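Questions from staff about the robot tables
Drerley animal boarding, Wendar site
Last updated May 8, 2024

This page collects the questions we received after the staff meeting. Answers are by Nkechi Edet (operations) and Bereket Araya, who is responsible for the robot tables. If your question is missing, please write to Nkechi.

Will I lose my job?
No. The contract hours of all 19 people in the cattery stay as they are until the end of August. In that month we will look at the plan again together with you. We cannot promise what comes after, and we prefer to say so now.

Which work do the arms do today?
They practice small tasks from the supply room, mainly handling litter boxes and bags. They do not work with animals, and no animal comes into the room where the tables are. The daily cleaning of the cat rooms is still done by hand.

Why did you start with litter?
In the survey last year, litter work was the task most people wanted to do less of. Several colleagues wrote about pain in the wrist and the lower back. In one year we prepared 2,660 boxes at this site, and the heavy part of it fell on the morning shift.

Are they faster than us?
Not at all. Hatsue Nishimura from the morning shift compared them with her own work for one week, and she was much faster every day. A soft bag is difficult for an arm because it changes its form each time it is touched. We don't have a speed target for this year.

Who operates the arms?
At the moment five people have finished the training. It takes 11 hours, spread over two weeks, and it is paid as normal working time. You do not need to know programming. You learn how to start and stop the arms, how to set out the table, and how to write in the log what went wrong.

Do I have to take the training?
No, it is your choice. If you say no, it is not written in your file. Fergal Tierney has decided to stay fully with the animals and his schedule did not change.

Does operator work pay more?
Yes, there is a small addition for each operator shift. The amount is in the pay table, which you can get from Nkechi.
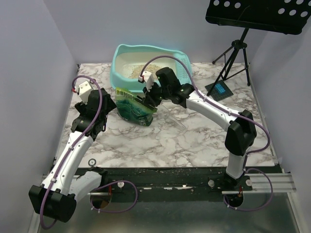
What must I do when an arm drops or tears something?
Press stop first. Wait until both arms are still, and only then reach over the table. Put the item back by hand, sweep up spilled litter, and write one line in the log. You will not be blamed for torn bags or lost litter.

Am I being measured when I work at the table?
The recordings are used to improve the movements of the arms. They are not used for your yearly talk, and your supervisor has no access to them. This point was requested by Ebuka Etim for the staff side and it is now part of the written agreement.

Can I propose another task?
Yes, please do. Folding towels and sorting food bowls were already proposed. Bereket reads all proposals, but he needs a few weeks to answer.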